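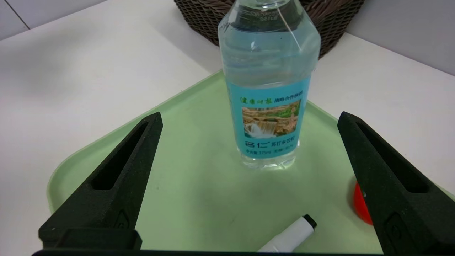 Michalis Vasilakis wrote under the old listing that the Piden was the first scrum sled his front row hadn't managed to push sideways, and that he would buy it again, but that he wished somebody had told him to weigh it down properly before the first session. We have moved the section on ballast further up the page.

Piden Two-Man Scrum Sled
Made by Kendia
Item no. KP-441
Price: $773, freight quoted separately
Usually ships from our Pindville warehouse within two weeks

The Piden is a steel-framed sled with two padded contact stations, for working on body height, binding and leg drive in ones and twos. It's meant for high school, college and club teams that want something heavier than a handheld shield and don't have the space or the money for a full seven-pad machine. Two props can hit it side by side. A lock can pack in behind either of them. It isn't built for a full pack of eight, and the maker won't cover a frame that has been bent that way.

What's included
Main frame, two runners, cross brace
Two contact pads with covers
Ballast deck with retaining rail
Two ratchet straps
Bolt kit and both wrenches
Printed setup sheet

Ballast is not included. Most teams use sandbags, some use weight plates.

Specifications
Frame: welded square steel tube, powder coated black
Runners: steel, turned up at both ends
Pads: dense foam over a ply back, vinyl cover with zipper
Pad height: adjustable, five positions
Pad angle: fixed
Empty weight: 350 lb
Maximum ballast on deck: 441 lb
Assembly: two people, one hour or a bit over
Color: black frame, navy or red pads (please choose when you order)

Ballast

Read this part before you use the sled. Empty, it's light enough that two adult forwards will simply run it down the field, and they'll learn to stand up out of the contact while they do it. Put weight on the deck first. For a high school front row, start with the deck a third full and see how far it travels on a clean five-second drive. If it goes more than a couple of yards, add bags. If it doesn't move at all, take some off. A sled that won't budge is useful for checking body shape and not much else.

Keep the weight centered left to right. It can sit slightly toward the back of the deck, never toward the pads. A nose-heavy sled digs its runners in and the pads tip down, and players follow them down. Strap everything, every time. Loose sandbags creep forward on each hit, and by the end of a session you have the nose-heavy sled you were trying to avoid.

Nobody should ride on the deck. We know coaches do it. The rail is there to hold bags.

Setting the pad height

Each pad slides on an upright and is held by a spring pin. The pin goes all the way through and clicks. If you can see the red ring at the base of the pin, it isn't seated.

The bottom position suits youth players and low body-position drills. The middle three cover nearly everyone from ninth grade up. The top position is for upright work such as clean-out technique and maul entry, and you probably won't use it for scrummaging at all. The two pads adjust separately, so a tall prop and a short one can work at the same time without either of them having to fake it.

With the player in a flat-backed crouch, the middle of the pad should meet the point of the shoulder. If the hips are lower than the shoulders, go up one hole and try again.

Surfaces

The Piden was designed for natural grass and it runs best on grass that's a little damp. On hard, dry ground it moves in short jerks. More ballast makes that worse, so go lighter in late summer.

On artificial turf you need the slider set (item no. KP-594, sold separately). These are nylon strips that bolt under the runners. Bare steel will mark turf and can pull seams, and most facilities won't let you bring it on. Ask whoever manages the field, even with the sliders fitted. Don't use the sled on a track, a gym floor or asphalt.

Changes from the earlier version

Anyone replacing a Piden bought before June will notice a few things. The pad covers now zip along the bottom edge instead of the side, so the zipper is out of the way of the bind. There is a grab bar under each pad, wrapped in tape, which the old model didn't have. The cross brace is one piece. The bolt pattern hasn't changed, so old runners fit the new frame and the new pads fit old uprights.

The grab bars are the main improvement as far as we're concerned. On the old model props had nothing to hold, and most of them ended up with a fistful of vinyl. That was hard on the covers and taught a bad habit with the outside arm.

Moving and storing it

Two people can drag the empty sled by the rear handles. For longer trips, the wheel kit (item no. KP-350) bolts to the back of the frame and folds up out of the way during use. It's rated for the empty sled only, so unload the deck before you roll it.

The sled can live outside, and plenty do. The frame doesn't mind. The pads do, so take them off over the winter or put the storage cover on. Water gets in at the zipper first. If the foam is soaked, open the cover, stand the pad on edge somewhere with moving air and leave it for several days - don't put it next to a heater. Chips in the powder coat can be touched up with any outdoor metal paint.

Check the bolts after the first session, then once a month. They settle. Look over the welds where the uprights meet the frame at the start of each season, and stop using the sled if you find a crack.

Spare parts
Contact pad, complete, navy or red
Pad cover only
Spring pin, with red ring
Runner, left or right
Ratchet strap
Bolt kit

All spares are kept in stock. Runners ship by freight and the rest by regular parcel.

How it compares

We also carry the Gkikas single-man sled, and people ask which one they need. The Gkikas is smaller, has one pad and fits in the bed of a pickup. For a team with one coach working individuals off to the side, it does the job. It has fewer height settings and no grab bar. If you want props working next to each other and feeling where the other one is, buy the Piden. The two don't share any parts.

Comments from buyers

Danai Rallis: Good sled, heavy box. Get help at the curb, the driver isn't going to carry it to the shed for you. Assembly sheet is clear except step four, where the drawing shows the brace upside down.

(She's right. The sheet has been corrected, and the new one is in all current cartons.)

Aslak Fagerlund: We use ours for the forwards on one end of the field and for tackle height with the backs on the other. Had to replace one pin, got it in three days. Would like a third pad option so a hooker can get in there.

Ifigeneia Tzanetos: Red pads faded to pink after a year outdoors. No tears though. Buy the storage cover.

Biljana Softić: The sliders should come in the box. Half the schools around us only have turf.

Warranty and returns

The frame is covered by Kendia for three years against failed welds and one year against rust-through. Pads and covers are covered for one year. Straps, pins and sliders are wear items and aren't covered.

Unassembled sleds can be returned within thirty days in the original cartons. The buyer pays freight back. Once it's been bolted together we can't take it back as new, but call us anyway, as we sometimes know of a team looking for a used one.

Freight

The sled ships in three cartons on one pallet. We need a phone number for the carrier and an address where a truck can stop. Schools should tell us if the receiving dock is closed for part of the summer. Check the cartons before signing and write any damage on the delivery slip. A lift gate costs extra and is worth having unless you own a forklift.

Price good through 10/1/26. Team and league orders of three or more sleds are quoted by phone.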